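Bin night, and the town that stopped having one

Andano gave up on bin night in September. No more wheelie bins down the lane at 9 in the evening, no more foxes. Instead - you carry it. Every bag, on foot, to one of 107 drop points, any hour you like.

I went expecting a revolt. Got shrugs, mostly. The town has 2,929 households and the ones I knocked at had already moved on to moaning about parking.

The scheme is run by Flindico, a small firm with an office over the old bakery in Espiritu Street. Their pitch was simple enough. Lorries couldn't turn in the upper lanes, crews were walking half the round anyway, and the council was paying for both. So put the drop points where the crews used to park. Done.

What changed is indoors. People throw away less when they have to lug it up a hill, or they say they do. Food scraps go out daily in a little caddy. Everything else waits. And where it waits is now a proper subject of conversation - under the sink, back porch, behind a door, one couple swear by the bath. 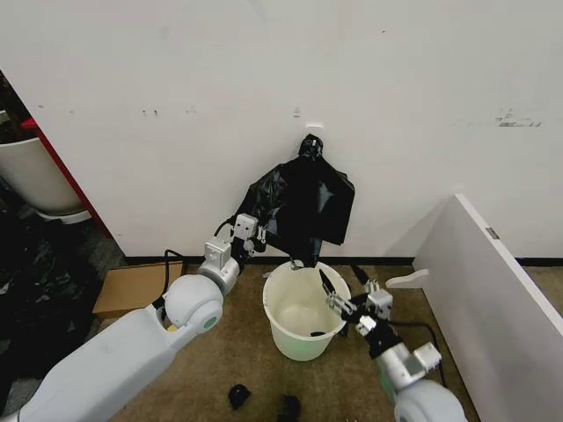
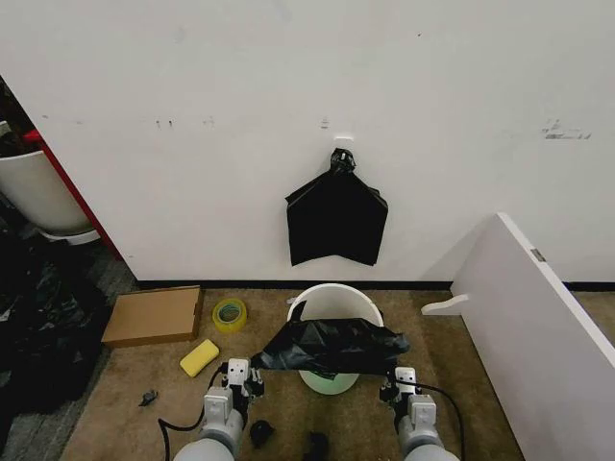 Black bags indoors, against a plain white wall.

Smell is the big worry, and the answer from the upper lanes is always the same. Keep wet stuff out of the main bag. Tie it early. Don't be proud about taking a half full one.

Not everyone is happy. The steps at the Drellix end are steep, 69 of them, no handrail for the top stretch, and if you are on crutches that is no joke. There's a doorstep pick-up for anyone who asks but the form is four pages long and you have to ask agian every year. Silly. Neighbours have mostly sorted it out between themselves, bag on the step, someone takes it down with theirs.

And the lanes do look better. Wider, somehow. Kids have chalked a football pitch were the bins used to stand, and two cafes have put tables out.

Flindico want to try glass next. The upper lanes have views on that, all of them to do with noise.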